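Ticket 2505: Names missing from the Tarkov detainee register
Opened: 4/7/24
Raised by: Usa Saithong, Onsri Rights Network
Handled by: Enikő Nyitrai, Akance support
Priority: High
Status: Resolved

Problem as reported

The public register of people held after the Tarkov protests should list 349 names. The site shows 190. The missing entries are still there when I log in as an editor, and I can open each one, but they don't appear in the public list or in search. Two families have written to ask why their relative has been taken off. We need to be able to tell them the record still exists.

I haven't changed any settings. The last thing done on our side was the import of the December hearing dates, which Dirnwood sent over as a spreadsheet. 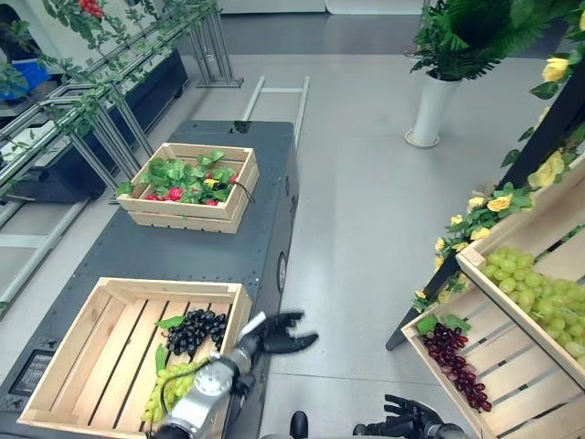
Clearing the browser cache made no difference. Same result on my phone and on a colleague's laptop.

First reply, Enikő Nyitrai

Thanks, Usa. I can see the same thing. 159 entries are set to "held back" and the public list leaves those out by design. No records have been deleted. Please don't edit any of the affected entries for now, as saving one will overwrite its earlier status.

Could you send me the spreadsheet as you received it, before any changes were made to it?

Usa Saithong

Attached. We did not open it in anything before importing. Please treat it as confidential, there are lawyers' contact details in column K.

Checks made

1. Compared the register with the backup taken before the import. All 159 entries were public in the backup.

2. Looked at the import log. It finished with no errors and 3 warnings. All of the warnings were for dates written day first with a full stop between the numbers, and those rows were read correctly in the end.

3. Looked at the "consent to publish" column. In the affected rows it is blank. Dirnwood only filled it in where consent had been renewed. The import treats a blank as "no" and holds the entry back.

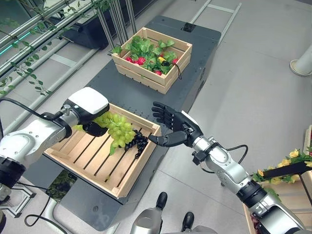 4. Ran the same file on a test copy with "ignore blank cells" switched on. Hearing dates went in and the public list stayed at 349.

Cause

Blank consent cells overwrote the existing "yes". The import setting for blank cells is off by default, and the help page does not mention what this does to the consent field.

Fix

Restored the consent field only, from the backup. The hearing dates from the import have been kept. Search was rebuilt afterwards and took a few minutes to catch up.

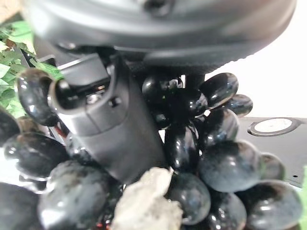 Before I ran the restore, Usa confirmed with her office that no family had withdrawn consent between the backup and the import. If anyone had, their entry would have gone public again, so this check has to be done every time the consent field is rolled back.

Usa Saithong

The list is back to 349. I checked the two names the families asked about and both pages open, with the right court and the right date. The Thai version of the page still shows the old total at the top.

Enikő Nyitrai

The total on the translated pages is stored separately. I have refreshed it, please reload.
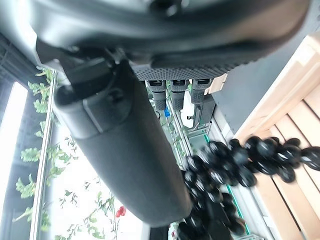
I've also switched on "ignore blank cells" for your account. To withdraw a name through a spreadsheet you now have to type "no" in the consent column. Leaving it empty will keep whatever is already there.

Usa Saithong

Thai page is correct now. I have told Dirnwood about the column and they will fill in every row from the next file onwards. I'll write to the families today. Fine to close.

Follow-up
Help page to be corrected: passed to the documentation queue.
Warning before an import that changes more than ten public entries: logged as a feature request, no date set.
Copy of the spreadsheet deleted from the ticket at the customer's request.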